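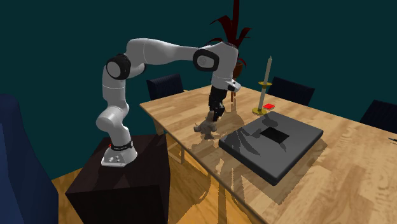

Bohdana Dovhaniuk told me on the card renewal thread that a caregiver's card runs out on the same day as the patient's, even if the caregiver got hers months later. I had no idea. I've been going by the date I was approved, so now I need to sort this out properly and would like to hear from people who have done it.

My father is the patient. He has had a medical marijuana card for his arthritis for a few years, and I was added as his caregiver in December because he can't manage the drive to the dispensary anymore. We use the Skoryk dispensary in Vereck. He takes a tincture and sometimes half a gummy at night, nothing complicated.

His card is up soon. The letter says to send in Form 2047 with a doctor's statement and the fee, which is 100 dollars for him. It says nothing about me. Do I send my own renewal in the same envelope, or wait until his goes through? Do I need another background check this soon? And if his new card comes first, can I still pick up for him with my old one? I called the office and was on hold long enough that I gave up.

His doctor is only doing phone visits right now, and I'm not sure the state will take a statement from one of those.

Posted by gardenhose_kay, 2020-04-19

porchlight

Bohdana is right about the dates. The caregiver registration hangs off the patient's, and when his number goes inactive yours does too. The date printed on your own card can be later and it won't help you at the counter, as the dispensary looks up the patient first. I found that out when I was picking up for my wife and they turned me away.

Here is how I did it last time, in our state anyway. You didn't say which one you're in, so check this against your letter.

Fill out Form 2047 for your father. There is a section on the second page where he names his caregiver. He has to name you again and sign it, even though nothing has changed. A lot of people leave it blank thinking it carries over, and then the patient is renewed with no caregiver on file.

Your own form is separate. I put both in one envelope with a cover note giving his patient number and mine. I paid with 2 money orders, one for each application. One combined payment got sent back to a man in my support group.

On the background check, mine was good for a year from the day it was run. If yours was done in December you should be covered, but put in a copy of the result if you kept one. If you didn't keep one, ask the place that took your fingerprints.

As for the gap, no, I would not count on picking up with the old card. Buy what he needs before the expiration date, within his limit. Tincture keeps well in a dark cupboard. Gummies get hard, but ours have been fine in the fridge in a jar. Keep the dispensary label on everything.

For the phone visit, the doctor's office should know. Ours had a bulletin from the state saying phone and video visits were all right for renewals for the time being but not for new patients. I'd get that confirmed for your state before you pay for the visit. The statement still has to be signed, and ours had to be dated within a set number of days before mailing, so don't get it too early.

dillpickle44

just do it online, took me nearly 8 minutes

porchlight

Online works for the patient part if his doctor is signed up for the system. The caregiver part was paper only when I did it. If that has changed, go ahead and use it, but save the confirmation page.

M. Tolliver

I work the front desk at a dispensary, not the one you use. Most of what porchlight wrote matches what I see. A few things to add.

Call Skoryk and ask them to look up your father's status. They can tell you the exact date in the system, and sometimes it is a day or two off from the one on the card. That is a faster call than the state office.

When the new card comes, check whether his patient number has changed. If it has, bring both new cards the first time you go in. We have to update the account by hand and it holds up the line if the caregiver only brings one – same with a new address.

Also, if he has moved in with you since last year, fix the address on the form before you mail it. The card goes to the address on file and they don't forward it.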